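About Zosuvine

Zosuvine fits kitchens and storage rooms for homes in Movville and the towns nearby. Siiri Rimkutė started the business with one van and a rented bench on Contreras Street. We now have 41 people on staff and a shop of our own.

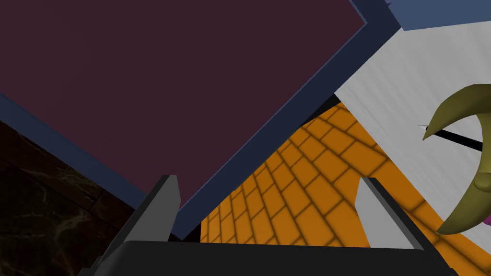
Dark maroon panel

Most of our work is replacement doors and drawers – whole kitchens make up the rest. We measure every room ourselves and give a fixed price in writing. Orders under 100 dollars are pickup only. Paint colors come from the Grotine chart, and you can borrow it for four days.
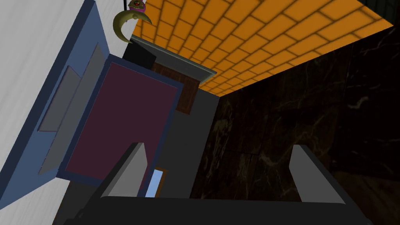
Visit the shop

2596 Contreras Street, Movville. Open late on Thursday. Park behind the building and use the side door.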